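Stindstead flats to clear shared hallways by end of June

Residents of the Privov Court flats in Stindstead have been told to remove all belongings from corridors, landings and stairwells by the end of June, after a fire safety inspection found that several escape routes were partly blocked.

The building's managing agent, Mac Suibhne, wrote to all 223 households last week. The letter says that shoes, pushchairs, bicycles, plant pots and doormats must be kept inside people's own homes. Anything still in the shared areas after the deadline will be tagged and put into storage, and owners will have 2 weeks to collect it.

The inspection took place in spring and covered all four blocks. It found that footwear left outside front doors was the most common problem, followed by bikes chained to stair rails. On the upper floors of the east block, boxes had been stacked in front of a dry riser cupboard.

Mac Suibhne said the rule was already in the lease but had not been enforced for a number of years. A spokesperson for the firm said: "We know hallways are narrow in these flats and that people do not want muddy shoes on the carpet. The corridors still have to be clear, day and night, and that applies to every floor."

Some residents have complained that they were given too little time. The Privov Court tenants' group said many of the one-bedroom flats have no cupboard by the front door, and that families with young children would find it hardest to make room. It has asked for the old bin store behind the west block to be turned into a locked shed for bikes and pushchairs.

The agent has agreed to look at the idea. An early estimate puts the cost of the work at £3,075, to be met from the service charge.

In the meantime, the group has put a page of storage tips on its website. Suggestions include hooks on the back of the door, boxes that slide under the bed, and a small rack with room for a pair of shoes beneath its top shelf.

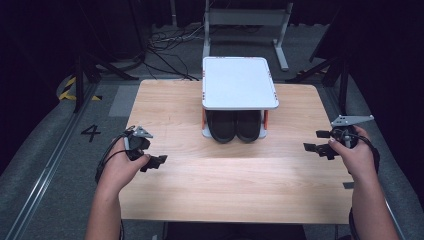
Collection of unwanted items

A free collection for unwanted household goods will be held in the car park on Sunday from 10am. The reuse charity Fakatberg will take furniture, bikes and shoes in fair condition. It collected about 300 items at its last visit to the estate. Mattresses and electrical goods cannot be accepted.

Residents who need help carrying things downstairs should contact the site office before the weekend. A second inspection of the hallways is due in July.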